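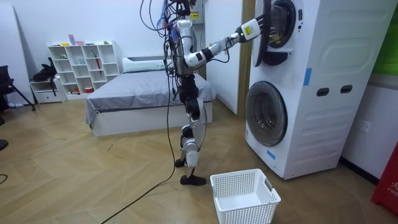 Search tickets Search this queue Advanced

Ticket 3919: Stock export stops at 1,000 rows
Product: Povero stock ledger
Raised by: Sayaka Shimada, Culum branch
Assigned to: Hanyu Tian
Status: Waiting for vendor

Sayaka Shimada wrote:
The stock export to CSV stops at row 1,000. The ledger holds 1,698 lines, so 698 are missing from the file. There is no error message. The progress bar goes to the end and the file downloads as normal. I only noticed when the Hillell depot asked why none of their items were on the list. Hillell sorts after Culum, so their lines are all at the bottom.

It worked in April. I haven't changed any settings that I know of.

Hanyu Tian wrote:
Thanks. Please try these and tell me what you get:
- Export again with the branch filter set to Hillell only.
- Export to XLSX with no filter.
- Log in from a different browser and repeat the first export. 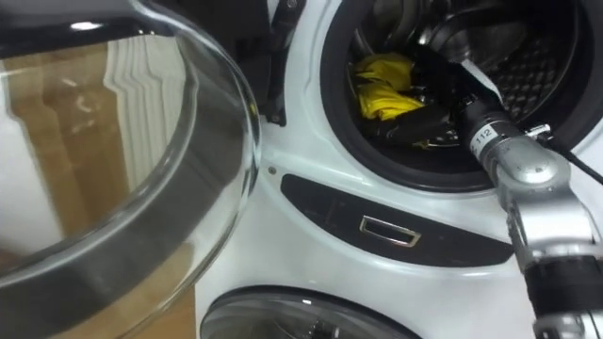 Please also send the export log. It's under Reports, then History, then the small arrow next to the file name.

Sayaka Shimada wrote:
Hillell only: full list, nothing missing.
XLSX, no filter: stops at row 1,000 as well.
Different browser: same as before.
Log attached. It says "complete" for every one of them.

Hanyu Tian wrote:
The log shows the export asking for page one and never asking for page two. Page size is set to 1,000 on your account. Mine has no page size set and I get all the lines. I cleared yours and saved it, but the old value came back after I logged out.

Could you log out fully, wait 15 minutes for the session to expire, then log in and check Preferences, Display, Rows per page? It should be blank.

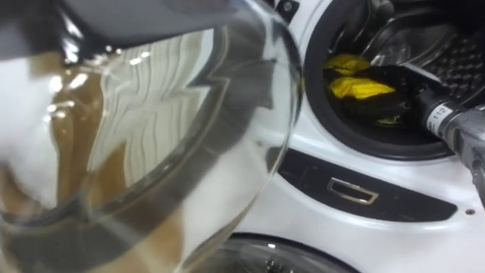 If it has a number in it, leave it alone and let me know. Don't press Reset, as that also wipes saved filters.

Sayaka Shimada wrote:
Waited, logged back in. It still says 1,000.

Hanyu Tian wrote:
Then it is being written back from the account template. The Radulović branch was set up from the same template and has the same value, but their ledger is short enough that it never showed.

Passed to the vendor 28th June with both logs. Until they fix it, export one branch at a time and paste the files together. Remove the header row from the second file onwards or the import will reject it.

Sayaka Shimada wrote:
Did it by branch and the total matches the ledger. Hillell have their list. Please keep this open until the full export works.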